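Cahier d'atelier — 20/10/2020

Repris ce matin la branche Covus là où je l'avais laissée en août, avec un peu d'appréhension je l'avoue, car je ne retrouvais plus mes notes sur le planificateur. La tâche est toujours la même : aller chercher le petit objet bleu au fond du bac gris, en simulation, sans que les doigts viennent frotter contre les parois inclinées. J'ai passé la marge de collision de 20 à 9 mm, et le solveur trouve enfin des descentes raisonnables — il était temps !

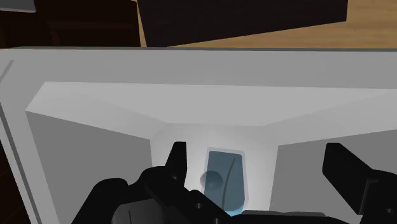
Équipe Planification et perception, atelier Ambrosio

Pince ouverte de part et d'autre de l'objet, pas encore de contact : c'est la pose de pré-saisie que je voulais comparer à celle du script Droltstead. Le bord de l'objet est pâle, le fond du bac aussi, et la segmentation a bien du mal à les séparer. J'ai donc relancé 100 tirages en faisant varier l'éclairage. Dans 7 cas le masque déborde sur le fond et le centre de saisie part de travers.

À faire : seuil sur la profondeur plutôt que sur la couleur, puis rejouer exactement ces 7 graines. Si quelqu'un passe par le serveur Mirnolska, merci de ne pas purger le dossier des journaux — je n'ai pas encore tout recopié.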